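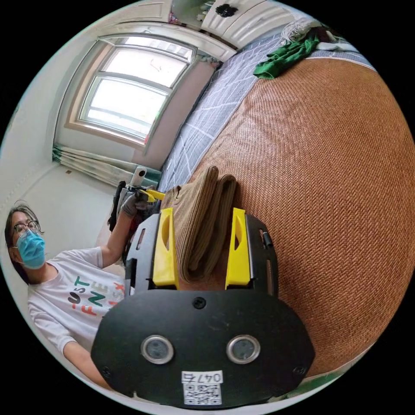 ¿Cuándo se considera doblada una prenda a efectos de este registro? Cuando queda como un paquete de varias capas que puede levantarse por un extremo sin abrirse.

# Drorel: doblado de ropa sobre la cama

Ficha del conjunto Drorel, parte doméstica del proyecto Ceren. Reúne sesiones de doblado y apilado de ropa en dormitorios, con las prendas colocadas sobre la cama o sobre una superficie plana tendida encima (estera, manta, tablero).

Versión: 2
Idioma de las anotaciones: español
Responsable de la ficha: Aurora Morais
Revisión de etiquetas: Szabolcs Vörös, Josée Cormier

## Contenido

| Campo | Valor |
|---|---|
| Sesiones | 231 |
| Dormitorios | 38 |
| Clases de prenda | 7 |
| Unidad de anotación | prenda |

Las clases son `pantalon`, `camiseta`, `camisa`, `jersey`, `falda`, `toalla` y `otros`. La ropa interior y los calcetines se anotan como `otros` y no llevan estado de doblado.

## Estados

- `suelta`: prenda arrugada o amontonada, sin pliegues ordenados.
- `parcial`: al menos un pliegue intencionado, contorno todavía irregular.
- `doblada`: paquete de varias capas.
- `apilada`: prenda doblada con otra encima o debajo.

Un montón de ropa mezclada recibe una única etiqueta `monton` mientras las prendas no puedan separarse a la vista. El color no se usa para decidir cuántas piezas hay: dos camisetas blancas juntas siguen siendo un montón si no se distinguen los bordes.

## Tejidos

El campo `tejido` es opcional y se rellena solo si la superficie lo permite.

- `pana`: canalé visible. El grosor produce cantos redondeados al doblar; no debe anotarse como `parcial` por ese motivo.
- `punto`: tiende a recuperar la forma. Se anota el estado en el momento de soltar la prenda.
- `liso`: cualquier tejido sin relieve apreciable.

En los pantalones de pana el tercer pliegue suele ser el problemático. Glória Veloso propuso limitarlos a dos pliegues; la propuesta se aplicó en las sesiones de octubre y se retiró después, porque las pilas resultaban demasiado anchas para los estantes. Ambas variantes siguen en el conjunto, con `pliegues=2` o `pliegues=3`.

## Superficie de trabajo

Valores admitidos: `estera`, `sabana`, `colcha`, `tablero`. Si la estera deja al descubierto parte de la sábana, se anota la superficie sobre la que descansa la prenda - no la que ocupa más espacio. Una prenda a caballo entre las dos lleva ambos valores, separados por coma.

## Estructura de archivos

```
drorel/
 sesiones/
 etiquetas/
 prendas.csv
 superficies.csv
 notas/
```

`prendas.csv` usa punto y coma como separador y codificación UTF-8. Los identificadores de prenda son únicos dentro de cada sesión, no entre sesiones.

## Problemas conocidos

- Pantalones muy plegados: sin cintura ni perneras a la vista, la clase puede ser dudosa. Se usa `clase_segura=0`.
- Estampados de líneas en la sábana confundidos con bordes de prenda. Corregido en su mayor parte; Hongmei Jiang mantiene la lista de pendientes en `notas/`.
- `falda` tiene pocas muestras y no conviene evaluarla por separado.

## Cambios

- v2: se añade `pliegues`; se unifican `colcha` y `edredon`.
- v1: primera entrega.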